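Eleven weeks with Skornis Rehearse at the Rowlands kitchen

When Rhodri Foulkes told us in September that the prep line at Rowlands was getting an arm, and that we'd all be practicing with it on a computer first, I'll admit I went home and grumbled to my husband right through dinner. I've done vegetable prep for 11 years and I like my carrots where I put them! 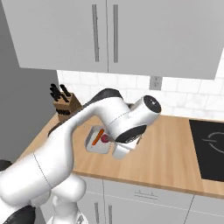
Well, I've come round, mostly. Skornis Rehearse is a simulator – you set up a task, run it, stop it wherever you please and have a good look before trying again. The people who stand at the counter get to say how the job should go, and I do love that. Mabli Lewis had us arguing over tray positions for a whole Tuesday, and we were listened to.
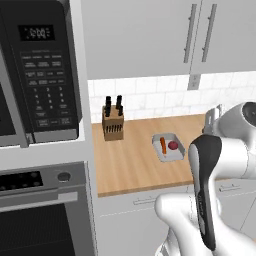
Carrot and tomato on the tray, with the arm at the right.

My grumbles, then. The license is $800 a seat, so we share 2 between the whole shift, and the manual runs to 88 pages written for somebody else entirely. The gripper view took me ages to get used to as well, with everything tilted and the counter running off at a slant.
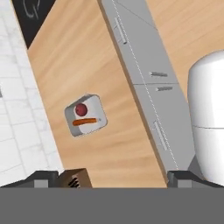 I still worry about hours, and Rhodri has only promised us nobody loses any this year. But my wrists are looking forward to the help, and I'd pick this over the Fakano package we tried before it. Four stars from me, and five if they'd rewrite that manual.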